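Delitz Doormat, coir, 50 cm deep

The Delitz is a doormat. It lies on the floor and takes the mud off your shoes, provided you wipe them, which is a matter between you and your upbringing. We have sold it for longer than anything else in the shop and have run out of new things to say about it, so the facts follow.

Size and weight
75 cm wide and 50 cm deep. It weighs 4 kg, a surprise to anyone who orders three and asks for them to be left on a wall. The pile stands a little over two centimetres when new and settles in the first month to something less proud.

What it's made of
Coconut fibre on a rubber back. The fibre sheds. It will shed on the day you unpack it and go on shedding for a fortnight, and then one morning in spring it will shed again for reasons of its own. Shake it outdoors, upwind.

Colours
Natural, Dark Natural and Brorine. Brorine is a green. Customers have called it grey, khaki and "the colour of our old school", and we take it back in any of those cases as long as it hasn't been trodden on.

Where to put it
Under a porch, or indoors. In open rain it will hold more water than you would think possible and give it back slowly through your socks. Check that your door clears it. A good half of our returns are doors.

Cleaning
Beat it over a railing. Hoover it if you must. Do not put it in the washing machine. Toon Cuypers in our returns room has a drawer of letters from people who did, and two of them enclosed parts of the machine.

Lettering
We can paint a house name or number on it, up to twelve characters. We will paint what you type, including the spelling. "Welcome" costs the same as anything else. Allow ten days.

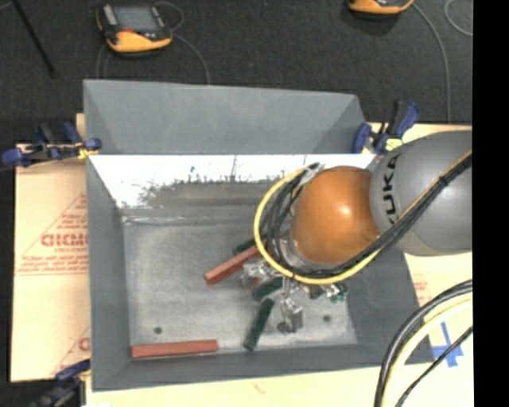
Naa Quaye writes that hers has now done six winters at a back door with two dogs, that the left corner curls whatever she puts on it, and that she would buy another if the first one ever gave up. She also asks whether the Brorine has got darker. It has, a shade, and we're sorry we didn't mention it.

For the curl, turn the mat face down overnight in a warm room. If that fails, the Wurkuron mat frame fits it exactly and costs more than the mat.

Price and delivery
£29 plain, £36 lettered. Delivery is free on two or more. Lettered mats can't be returned unless the mistake is ours. Please measure the doorway first.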